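Clamp fixture cell: setup and upkeep
Speaker notes, Prasska workshop, Sunday, October 4, 2020

Slide 4 – Where we start
Cell model is built in Rilungate. Fixture plate, blocks and toggle clamps load as one group, so move the group and never the single parts. Mention the Briem cell uses the same origin, lower left bolt.

Slide 5 – Approach pose
Gripper stops over the plate before any contact with a clamp. Blue blocks sit in a column on the left side, clamp beside the lowest one, red handle tip up near the fingers. Point out how little room there is between them. Approach speed 60 mm/s, hover two seconds, then descend.

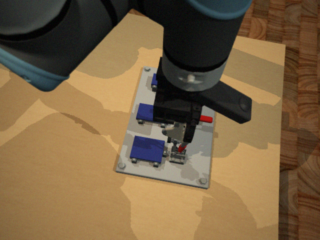
Slide 6 – Routine checks
Every 300 cycles: compare wrist zero with the saved value.
Every 1,000 cycles: reload the clamp joint limits from the Clutik file – stale limits show up as a handle that stops short.
Fault 123 is a finger collision. Back off straight up, reset, rerun slide 5 from the top.
Ask for questions on joint limits before going on.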